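Home
Studio visits
Notes
Archive
Contact

Grosalley, second floor: a visit to Wanpen Somboon 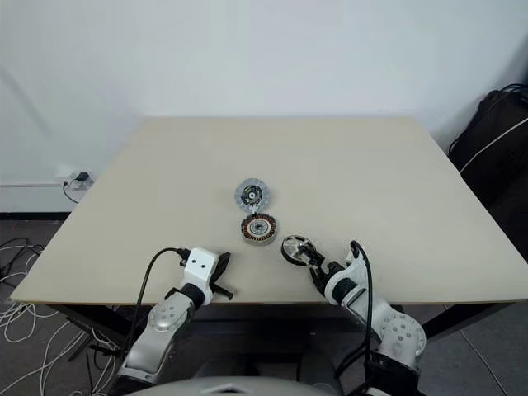
Wanpen Somboon rents the back unit on the second floor of Grosalley, a former printing works divided into studios by a landlord who kept the original freight elevator and removed most of the heating. She makes kinetic work, mainly slow rotating pieces in paper and thread, and I went to see the one she is finishing for the group show at Chaimongkol in May. The problem with slow rotation is that cheap drives do it badly. They step, and a sheet of paper hung from the shaft shows each step as a small shiver. We spent the first half hour on this subject, and I came away with a better idea of what sits inside a disc-shaped motor: a ring of reddish-brown copper windings around a pale silver inner ring, with a hole through the middle. The hole matters to her. She wants to pass thread through the center of the drive and hang everything from above, so a solid shaft is no use.

The piece is called Cernine. It has 14 paper panels, each waxed on one side, and completes one turn in 248 seconds. I asked how she arrived at that number. She tried shorter periods and people watched the motion; she tried longer ones and they took it for a static work and walked off. At 248 the viewer usually notices the change between two looks. I sat with it for three full turns, and on the second I stopped following the edges and began following the shadow on the wall, which is softer and lags a little when two panels overlap.

The light is a single lamp at 60 degrees from the horizontal. Svetozár Jelínek, who shares the floor and does lighting for small theaters, suggested a second source to fill the dark side. She tried it for a week. It flattened the shadow and she gave the lamp back.

Noise is still open. The bearing has a faint tick once per turn, audible after dark when the street is quiet. Nipon Luangrath, who is curating the show, wants to leave it in. Wanpen wants it gone. I am with Wanpen, mainly on the grounds that the Chaimongkol room has a hard floor and will make it louder.

Her earlier piece, Plondlow, is packed in the hallway in two crates. It used a belt drive and needed retensioning every few days. I saw it last year and remember the belt better than the work.

Entry to the building is by the side door. The bell for the second floor does not work, so call first.

Previous post
Next post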